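Ticket: Vorführplatz Würfel in Korb, Tag der offenen Tür Istthorpe
Status: gelöst, eine Restaufgabe offen
Gemeldet von: Inês Veloso
Bearbeitet von: Joaquim Moreira, Leonilde Carrilho
Priorität: hoch (Besuchergruppen ab Samstag)

Fehlerbild

Beim Probelauf für den Tag der offenen Tür bleibt der Ablauf nach dem ersten Objekt stehen. Der blaue Klotz wird abgelegt, danach fährt der Arm in Warteposition und meldet »Kein Ziel gefunden«. Der grüne Würfel wird nicht angefahren. Neustart des Ablaufs bringt nichts, Neustart der Steuerung auch nicht. Bei Inês in drei von vier Läufen aufgetreten.

Aufbau wie im Ablaufplan: Korb links, grüner Würfel rechts daneben auf der weißen Platte, Blau liegt nach dem ersten Schritt im Korb.
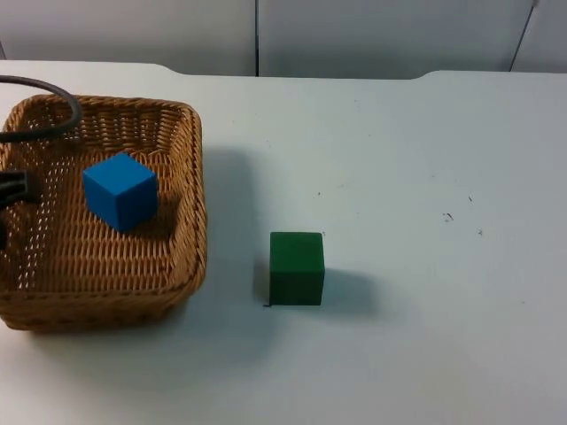 Die Meldung kommt aus der Objekterkennung, die Bewegungsplanung ist unauffällig. Greifer öffnet und schließt im Handbetrieb normal. Vurard (unsere Ablaufsoftware) läuft in derselben Version wie im Juli, damals ohne Fehler.

Prüfung

09:10 – Protokoll ausgelesen. Grün wird erkannt, aber mit einer Sicherheit von 35 verworfen. Schwelle steht auf 50.

09:25 – Beleuchtung verdächtigt. Deckenlicht aus, nur Fensterlicht: Wert fällt weiter. Deckenlicht wieder an.

09:40 – Korb 80 mm vom Würfel weggerückt. Keine Änderung.

10:05 – Farbprofil verglichen. Auf dem Rechner war das Profil »Tavares« geladen, das Raquel Patrício für die hellgrünen Teile bei der letzten Kundenvorführung angelegt hatte. Unser Würfel ist dunkelgrün und liegt damit am Rand des erlaubten Bereichs. Blau ist in beiden Profilen gleich eingetragen, deshalb lief der erste Schritt durch.

10:20 – Profil »Grallo« geladen, Kamera neu abgeglichen. Grün wird jetzt mit 80 erkannt.

Für den Abgleich wurde der Ablauf nach dem blauen Klotz angehalten und die Ansicht vom Handgelenk geöffnet. Korb und grüner Würfel sind beide im Bild. Die dunklen Flecken rechts auf der Platte hat die Erkennung nicht als Objekte gewertet, abgewischt werden sollten sie vor Samstag trotzdem.

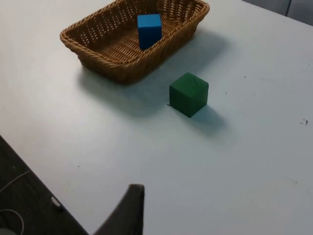

Lösung

1. Profil »Grallo« als Standard für diesen Platz gespeichert.
2. Wartezeit vor der zweiten Erkennung auf 500 ms gesetzt, vorher ohne Wartezeit.
3. Schwelle bei 50 belassen. Leonilde hatte vorgeschlagen, sie auf 35 zu senken – haben wir gelassen, sonst greift er bei der Vorführung womöglich nach einem Schatten.
4. Danach Probelauf mit beiden Objekten wiederholt, kein Abbruch.

Offen

Vichien Thaweesak führt die Gruppen und braucht den Handbetrieb auf dem Bedienpult freigeschaltet, falls der Ablauf vor Publikum stehen bleibt. Freigabe macht Joaquim.

Nachtrag Inês, 14:30: Nach der Mittagspause noch einmal gestartet, läuft. Bitte das Profil »Tavares« nicht löschen, Raquel braucht es noch. Das Ticket bleibt bis zur Freigabe des Handbetriebs offen.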